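Visit to the Hoekstra workshop, 31 March 2018

Thirteen of us went through in two groups. Anju Mittal showed ours around and explained how the arms are taught — a person moves them through a job by remote control, and the movements are recorded.

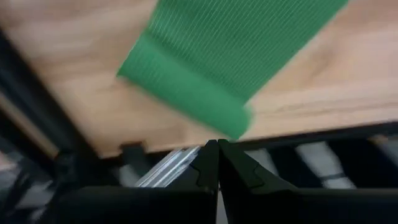 Anju's job for the morning was rolling and unrolling. She wants 600 recordings before August. The green ribbed material on the wooden table is harder to handle than it looks, as the rolled edge shifts when a finger touches it.

Wilson Chambi took over the controls next. He said new operators rush.
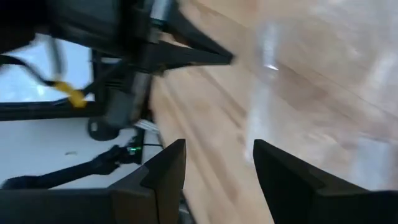
He keeps his own moves slow and starts again if he loses his place. Brenda Jara asked whether failed tries are kept. They are, in a separate folder. 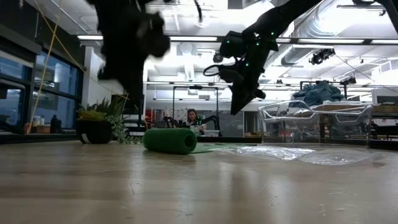
Getting there

Parking is at the rear, off the laneway. Sign in at the front counter and wear closed shoes.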